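Innes Tosh
Thread on the two-arm set we're recording for Nirimau, for people who asked how the examples are gathered. Notes are mostly about what we throw out.

Innes Tosh
Current task is brush and dustpan. Left arm holds the brush, right arm holds the pan. Both tools are pink, so color alone can't tell the policy which is which. It has to use shape or which arm it's looking at.

Innes Tosh
Target for this task is 804 episodes. One operator per session, leader arms in both hands, fixed camera plus joint states. Max episode length is 14 seconds. Anything longer gets cut from the set, even when the sweep is good.

Innes Tosh
Every session starts with both tools already gripped. Picking them up is a separate task with its own label. We tried recording the two as one and the model learned to hesitate at the handoff point, so we split them.
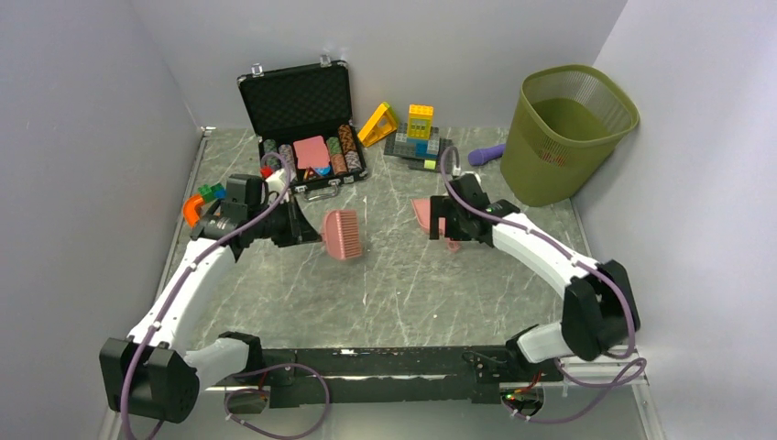

Innes Tosh
Clutter gets changed every 10 episodes. Items move, rotate, tip over or leave. The rule is that the change has to be large enough to see in a downsampled view. Nudging a brick by a finger's width doesn't count and I will reject the batch.

Innes Tosh
The floor has a marble pattern with thin white veins. It stays in for this set. Cruickshank asked for a plain floor as a control, and that gets its own folder. Don't mix them.

Innes Tosh
Cables: a loop that moves between episodes is fine. A loop that crosses between the brush and the pan is a discard. Check before you hit record. Two of Saturday's batches went in the bin over this.

Innes Tosh
Labels are one line, written by the operator right after the episode. "Sweep toward pan, left arm." No adjectives. Failed sweeps are kept and marked fail. We want them for the success classifier Ninance is training.

Innes Tosh
Most common operator fault is moving the pan to meet the brush. It looks efficient and it ruins the example. Pan goes down, pan stays down, brush does the travel. If the pan shifts after contact, mark it.

Innes Tosh
Second most common is starting from the same pose every time. Vary the gap between the grippers and the wrist angle. The first Ivach set had 2000 episodes and nearly all of them began from the same place. The policy was useless from anywhere else.

Innes Tosh
Replies asking about sim: no, not for this one. Bristle contact is poor in the simulator we have and I don't want to spend May tuning it.

Innes Tosh
Next up is the same task with the tools swapped between arms. Same camera, same clutter rule, new label prefix.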